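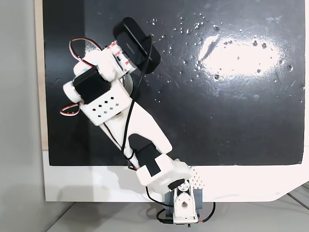

Black board on its white panel, with glare on the right.

4 December 2020

I have spent most of my spare evenings since October on the condensation in the back bedroom, and since two people have asked for the method I am writing it down in one place. The room is on the north side of the house, has one external wall and one double-glazed window, and had black mould along the bottom of the window reveal every winter since I moved in. I had been treating it with bleach, which removes the colour and leaves the cause alone.

The cause is simple enough. Air at a given temperature can hold a given amount of water vapour. Cool it and it reaches a point where it can hold no more, and the surplus settles on whatever surface did the cooling. That temperature is the dew point. Air at 20 degrees and 60 per cent relative humidity has a dew point of 12 degrees. Any surface in the room at 12 degrees or lower will get wet. Mould is less fussy and will grow on a surface where the air right next to it sits at 80 per cent for days on end, so a wall can look dry and still be a problem.

The first job was to measure. I bought two Koltine loggers, the small ones that take a coin cell, and put both in a sealed bag with a saucer of damp salt for a day. Ordinary table salt made into a slush with a little water holds the air above it at 75 per cent, near enough, at any normal room temperature. One logger read 74 and the other 79. I wrote the offset on the back of the second one in pencil and subtracted it from everything afterwards. If you skip this step you can waste a week chasing a difference between two rooms that exists only in the sensors.

One logger went on the bookcase at head height. The other went in the window reveal, at the bottom corner, where the mould starts. I set both to record every 30 minutes and left them for a week without changing any habits. That gave 297 usable readings per logger once I had thrown out the ones taken while I was handling them.

The bookcase logger was unremarkable. It averaged 61 per cent and never went above 70. The reveal logger was a different matter. Between midnight and seven in the morning it sat above 85 per cent on every night of the week, and the temperature there fell to 11 degrees while the bookcase stayed at 16. So the room as a whole was a bit damp, and that corner was very damp, mostly on account of being cold.

Two faults came out of this. The first was the curtain. It is a heavy lined one and it hangs to the sill, so at night it seals the reveal off from the heated room but does not stop vapour getting round the sides. I have shortened the heading so that there is a gap at the top and bottom. The glass still mists. The corner runs two degrees warmer.

The second was the extractor in the bathroom next door, an old Ung axial fan on a long flexible duct. I held a sheet of kitchen paper to the grille and it fell off. The duct had sagged in the loft and there was a pool of water in the low point, which had reduced the opening to a slot. I replaced it with rigid pipe laid to fall towards the outside, wrapped it in insulation and fitted a Wiker inline fan with an overrun timer. The timer is set to 36 minutes, chosen by watching how long the bathroom took to get back to its starting humidity after a shower. The kitchen paper now stays put.

I also looked at a Balerari dehumidifier and decided against it for the time being. It would certainly work, but it would be running all winter to remove water that a fan can push outside for very little, and it is noisy for a bedroom. If the reveal is still above 80 per cent at night in January I will think again.

Results so far, over ten nights, with the outside temperature a little lower than in the first week: bookcase average 54 per cent, reveal average overnight 76 per cent, lowest reveal temperature 13 degrees. No new mould, though ten nights is too short to say much about mould.

Still to do: the trickle vent on the window has been painted shut by a previous owner and needs cutting free. There is also a gap behind the skirting on the outside wall – I can feel a draught with the back of my hand – and I want to know whether it is cooling the plaster above it before I fill it. I have moved the bookcase logger down there for the weekend.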